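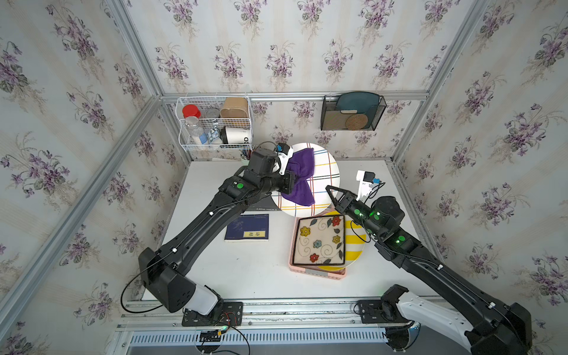

Slide 1. Floral wallpaper, hanging storage, white worktop.

Speaker notes: Room refits in small inns, cost and sequence
Teodor Pană, 10/10/20

Opening. State the scope. The talk covers guest rooms above a bar or dining room, in buildings with 4 to 30 rooms. It does not cover kitchens, licensing or new construction. Questions at the end of each section, please, as the sections do not depend on one another.

Slide 2. Source of the numbers
All figures come from two properties, the Haldane and the inn at Wastodstead. Both stayed open during the work. The Haldane closed one floor at a time. Wastodstead closed rooms in pairs, matched by shared plumbing wall. Bookings were tracked in Lemby and exported weekly. Mention that the Lemby export counts a blocked room as sold unless the status code is changed by hand. Our first occupancy chart was wrong for this reason. The corrected one is on the slide.

Slide 3. Order of work
Plumbing first, then electrical, then sound treatment, then surfaces. Wastodstead reversed the last two in the first pair of rooms and paid for the ceilings twice. Read out the sequence slowly. People write this one down.

Slide 4. Sound
Main complaint at both sites before the refit. Two paths to treat: through the floor from the bar, and along the corridor under the doors. Floor path: resilient channel and a second layer of board on the bar ceiling. Corridor path: drop seals and a solid door. If the budget covers only one, measure first. At the Haldane the doors were the larger problem, which surprised the owner and the contractor.
Pause for the audio clip. If the clip fails, skip it and go to the table.

Slide 5. Wall finishes
Paper against paint. Patterned paper hides scuffs from luggage up to bag height and costs more to patch. Keep at least two spare rolls from the same batch for each pattern. Paint can be touched up between checkout and check-in if the room is aired. Our rule is paper behind the bed, paint beside the door. Do not paper the wall that backs onto a shower until the fan has been tested.

Slide 6. In-room drinks
Tray or wall storage. Wall storage frees the desk and takes longer to clean. Housekeeping at Wastodstead timed both and asked for the tray. The Haldane kept wall storage in the smallest rooms only. Restocking lists are in the handout, page two.

Slide 7. Cost per room
Fittings and finishes: $1,240. Plumbing and sound work: over $4,000. Point out that the two lines are never in the same brochure. Furniture is excluded, as both inns reused their bed frames. Lumum supplied the bedside lamps at Wastodstead. The dimmers needed a different driver from the one specified, so check this before ordering.

Slide 8. Rates after reopening
Do not raise the rate on all rooms together. Wastodstead raised each pair as it came back on sale. The Haldane waited until May and changed the whole list at once, then spent two weeks answering messages from repeat guests with existing bookings. Show the two curves. Do not extrapolate from them; the sample is two buildings.

Slide 9. Handout and contact
Templates for the room survey, the snag list and the closure calendar. The calendar assumes a seven-day closure per pair. Change cell B2 if yours is longer.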